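Reviews > Robots & Automation > Arms and Grippers

News Reviews How-To Workshop Forum About

Staltton Falby review: a chore arm I keep finding jobs for

I have wanted a robot to clear a table for me for as long as I have owned tables. So when the Staltton Falby turned up at our shared workshop in Abu Hammour I cleared my afternoons, moved the good chairs out of the way and started giving it every dull little job I could think of. It has been with me for most of the summer now, and I like it a great deal more than I expected to, even though the list of things it can't do is still longer than the list of things it can.

The Falby is a single arm with a two-finger gripper, sold as a kit for small shops and very patient households. The base price is $1629. You get the arm, the gripper, a table clamp, a power supply, a tablet app and a separate hand tool with the same two fingers on it, which you hold yourself to show the arm what you want done. You do the job a few dozen times by hand, the software chews on it overnight, and in the morning the arm has a go. There's no programming in the old sense. I wrote none, and I'm not sure I could have.

Setup

Getting it out of the box and onto the bench took me one evening, and most of that was spent on the clamp. The clamp is a solid piece of metal and I trust it completely, but it wants a square edge and a fair amount of tabletop overhang, and our nicest bench has neither. I ended up on an old steel desk. The cables are long enough, the connectors are all different shapes so you can't mix them up, and the printed guide is in real sentences with good drawings. More of that, please!

Calibration is the part to be careful about. The app asks you to touch the fingers to a few points, and it accepts a sloppy touch without complaint. My first try left the arm convinced that the desk was a little lower than it was, and it spent a morning pressing on it like somebody ironing a shirt. Run it twice. The second time goes quickly because you know what it wants.

Teaching it

I'd buy the kit for this part alone. Holding the hand tool feels a bit like using salad tongs – you squeeze, the fingers close, you put the thing where it goes and you let go. After ten minutes you stop thinking about it. My first real job for the arm was sorting hex bolts out of a mixed tray into two cups, and I did 400 demonstrations over a few evenings with the radio on. You don't need nearly that many. The app suggests far fewer, and I suspect I could have stopped halfway and gotten the same result, but I was enjoying myself.

A few things I learned on the way. Be boring. If you pick up the bolt from the left one time and from above the next, the arm gets confused and dithers over the tray in a way that is funny for a minute and then isn't. Start with the fingers open and a little above the surface every single time. Move the cups around between tries, and change the lighting too if you can. I taught one whole job under our overhead lights, then ran it in the morning with the blinds open, and the arm hunted for a sponge that was right there. 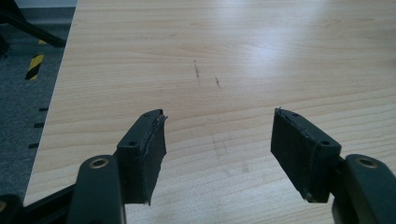
Pale, shiny tabletops were the hardest surface for me to teach on. Where the ceiling light bounces back, the software seems to lose track of small light-colored things, and a dab of masking tape or a sheet of dull paper under the work fixed most of it. I also had one run where the arm went after an old mark on the wood as if it were something to pick up. It pinched at it three times, found nothing, and carried on to the next step looking very pleased with itself.

How it does on real jobs

Sorting parts: very good. The bolt job runs start to finish without me now, and I leave it going while I sweep. It is slow. I can do the same tray much faster with my hands, but my hands have other things to do, and the arm doesn't get bored and start tossing bolts in the general direction of the cup. Washers are another story. A washer lying flat gives the fingers nothing to hold, and the arm scrapes at it until it times out.

Clearing a table: better than I'd feared. Mugs, empty cans, a screwdriver, a roll of tape, all fine. It picks them up and puts them in a bin with a nice unhurried motion, and it only knocked a mug over when I had taught it badly. Paper is hopeless. So are cables, which it grabs in the middle and drags along with everything they touch.

Wiping: I really wanted this one to work. With a thick sponge held between the fingers the Falby will wipe a patch in front of it, and crumbs and sawdust do move. What it can't do is press harder on a stuck spot, or notice that the spot is still there. It wipes the way I did when I was eight years old and wanted to go outside. If you want a bench dusted at the end of each shift, you may be happy. If someone has spilled glue on it you'll be doing it yourself.

Folding shop towels: one good fold in half, most of the time. The second fold is a coin toss. I still ran it over and over because watching a machine make even one decent fold is a thrill, and I showed it to everybody who came through the door.

Dishes: I tried plastic plates into a rack and gave up after two evenings. The fingers don't open wide enough for the big ones, and a plate that goes in crooked stays crooked.

Wear and running costs

The rubbery facing on the fingers is a wear part and should be treated like one. On our unit the edges started to fray well before the grip got any worse, so don't panic at the first loose fibers. I swapped them when the arm began to drop smooth, heavy things. A full service pack with new pads, screws and a spare set of fingers is $182, and I think that's steep for what it is. Single pad strips would be welcome. The job of changing them is easy enough with the driver that comes in the kit.

Noise is low, a soft whir I stopped hearing after a day. The software had two updates while I was testing, and one of them made the bolt job noticeably smoother without my having to teach anything again. I was delighted.

Against the Grustell

I had the Grustell bench arm on loan last year, and people keep asking me which one I'd pick. The Grustell is stronger and quicker, and it repeats a fixed motion beautifully. If your parts always arrive in the same spot, get that one and be happy. The Falby is for people whose parts are in a heap. It copes with a tray that's been bumped, which the Grustell never did for me, and I find it much more fun to live with.

So, can machines do the chores yet?

Some of them, if the chore is small and dry and stays in one place, and if you don't mind spending an evening or two being its teacher. For a repair shop, a school lab or a packing bench with a dull sorting job, I'd say yes today. For a kitchen, I'd wait. I have watched this arm fail at plates, washers, wet glue and a single sheet of paper, and I still come in early to see what it learned overnight.

I'm keeping ours. Next up is putting screwdrivers back in the rack by size, and the first batch of demonstrations is already done.

Good: easy teaching, clear guide, copes with messy trays, quiet
Less good: fussy clamp, pricey service pack, bothered by glare, no feel for how hard to press

Related reviews
Grustell bench arm: a year later
Five bench clamps that hold on a rounded edge
Small-parts trays for sorting and storage
Robot vacuums on shop carpet
What we use to cut glare over a workbench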